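The Zonska 307 came back into stock this week, so I've finally rewritten this page, which was a mess of notes from three different versions of the pedal. If you bought one of the early ones, most of this still applies to you. The bits that don't, I've marked.

## Zonska 307 Overdrive

I started building the 307 because I wanted the sound of a loud seventies rhythm guitar without owning the amp that makes it. You know the sound I mean: big open chords, a bit of hair on them, a singer in platform boots hollering over the top, and a drummer who thinks he's in a different, larger band. My own group plays that stuff in bars where the stage is the same size as the pool table, and a real stack in there is just cruel.

So it's an overdrive. It isn't a fuzz, please stop writing to ask me if it's a fuzz. Turned all the way up it gets thick and a little rude, and with a hot bridge humbucker it will do the chugging thing if you insist, but the place it wants to live is with the Gain somewhere before noon and your hand doing the rest of the work. Roll the guitar volume back and it cleans up nicely. Dig in and it barks. I play a cheap double-cutaway through it most nights and people ask what amp I'm using (a small one, on a chair).

### The controls

**Level.** Plenty of it. Unity is lower than you'd guess, so start low or you'll scare the cat.

**Gain.** Goes from almost nothing to the rude place. The taper is slow at the bottom, which I did on purpose, since that's where I spend my time.

**Tilt.** One tone knob. Left is darker with more low end, right is brighter with less. Straight up is flat, or as flat as an overdrive gets. I tried a three-knob EQ on an early prototype and spent a whole rehearsal bent over it while the rest of the band played cards.

**Bite switch.** Two positions. Up is softer clipping, with more give under the fingers. Down is stiffer and a touch louder, and it cuts better next to a second guitarist who won't turn down. Early pedals have this switch wired the other way around. Same two sounds, just flipped.

The footswitch is a soft-touch relay type. It doesn't go *thunk* like the old one did, and it's quiet through a cranked amp. If you hold it down for a second, the pedal goes to momentary mode until you let go. I use that for the last chord of the set and I'm not ashamed of it! 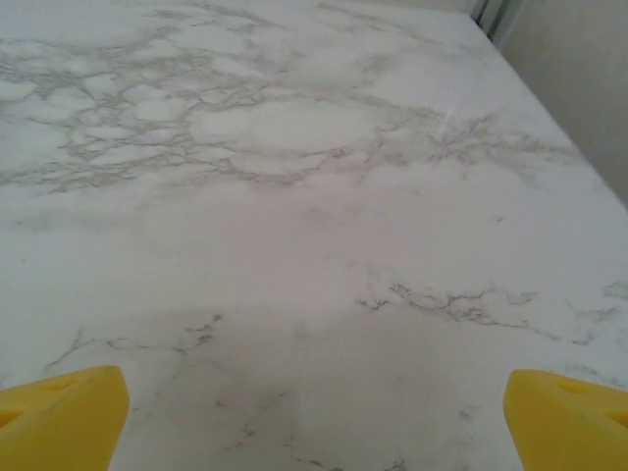 Page 6

### Power and connections

Nine volts DC, center negative, the ordinary kind of barrel plug that everything else on your board uses. There's no battery clip. I know, I know. I had one in the first run and the door broke on so many of them that I gave up on the idea. If you've got an early one with a battery door that still closes, you have a rare bird and you should be proud of it.

Don't run it at eighteen volts. Somebody on a forum said it opens up beautifully at eighteen volts. It opens up my repair bench, is what it does.

Input is on the right and output on the left, both on the sides. Top jacks were the most requested change and I did look into it, but the board would have needed a complete redo and the price would have gone up, so they've stayed put. Angled plugs help if your board is tight.

### What goes well with it

I get asked this more than anything, so:

With a clean amp, put the Level higher than feels polite and let it push the front end a bit. With an amp that's already breaking up, keep the Gain right down and use it as a boost with an attitude. I like that second way best. For solos I run a Sumach booster after it and stomp on both, and it goes from rhythm to lead without getting fizzy.

It's also good on bass, which I didn't plan. Our bass player borrowed mine for one song and I had to build another. Tilt to the left, Gain low, Bite up. You lose a little of the very bottom but you get that growly midrange that makes the walking parts in the old glam tunes stand out.

Wah goes in front. Phaser goes wherever you want, I've never been able to make up my mind. If you use a Zusilach fuzz, put the fuzz first, straight off the guitar, because it gets very unhappy with anything buffered ahead of it.

### Finish

Black or silver. The silver is a sparkle powder coat and it varies a bit from batch to batch, so two of them side by side may not match exactly. The lettering is screened on and it'll wear where your shoe hits it. Mine has lost the "Z" already. The red ones were a one-time run for a record shop and they're gone, and no, I don't have a secret one in a drawer.

Serial numbers are on the inside of the bottom plate, in marker, in my handwriting. Anything from 1407 up is the current version with the relay switch. Below that you've got the older clicky one. They sound the same to me, though I've met people who'll swear on a stack of LPs that the old ones are warmer, and I'm not going to fight anybody over it.

### Upgrading an older pedal

I can put the relay switch into any pedal that doesn't have it. Send it in without the knobs if you've swapped them for something fancy, because I'd hate to lose them. I'll clean the pots and check the jacks while the back is off. I can also swap the Bite wiring so it matches the new ones, if the flipped switch bugs you. Please put a note in the box with your return address on it. You would be amazed how many people leave that out.

I don't do custom clipping mods anymore. They ate my whole November one year and half of them came back to be put to stock again.

### Where to get one

Direct from me through the order form, or from the Vukčević music shop, which keeps a demo unit on the counter by the register. Go play it! They have a decent little combo set up in the back and they'll let you turn it up before lunch, less so after. They also carry the patch cables I use myself.

I build in small batches, so if the form says sold out, it really is sold out and I'm soldering as fast as I can. There's a mailing list for the next batch. I write to it when there are pedals and at no other time.

### Warranty and repairs

If it breaks and you didn't run it at eighteen volts or drop it off a loading dock, I'll fix it for free, whether you're the first owner or the fifth. You pay to get it to me and I pay to get it back to you. Beer damage is a gray area. Tell me the truth about it and we'll work something out (dried lager has a smell, and I'll know anyway).

### Specs, for those who like them

- Input impedance: 1 megohm
- Switching: relay, buffered off
- Supply: 9 V DC, center negative, 2.1 mm barrel
- Jacks: 1/4 inch mono, side mounted
- Enclosure: die-cast aluminum
- Rubber feet in the bag, not attached, so you can use hook and loop tape instead

Older pedals are true bypass. If you're running one of those with a really long cable and the top end seems dull when the pedal is off, that's the cable, and a buffer anywhere in the chain will sort it out.

The manual is one folded sheet and it says pretty much what this page says, with a drawing. If you lost yours, email me and I'll send you another.

Page last changed 27 April 2018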